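Home Cook Wanted for the Edesholm Lunch Club

We are looking for a kind and steady cook to join our lunch club in Edesholm, two days a week, starting in May. The club has been going for a good many years now, and people come as much for the chat as for the pie (though the pie matters a great deal, as you'll soon hear!).

You'd be planning a simple menu, ordering from the shops in Flirnville and getting a hot meal on the table by half past twelve. Pastry is a joy to us, so if you have a light hand with it, do please say so.

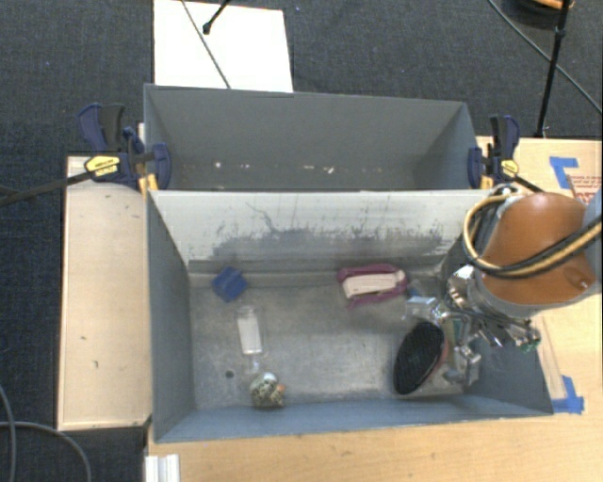
You don't need a catering background. Plenty of lovely cooks have only ever fed their own families, and we'd be glad to hear from you if that's your story. We will pay for your food hygiene course, and there's always a second pair of hands for the washing-up.

Pay is 648 a month, with your own lunch included. The Danko bus stops right outside, and there is parking round the back if you're driving in from Plomotness.

To apply, write us a letter telling us what you like to cook and who taught you. Please post it to Edesholm Lunch Club, PO Box 1419, Edesholm.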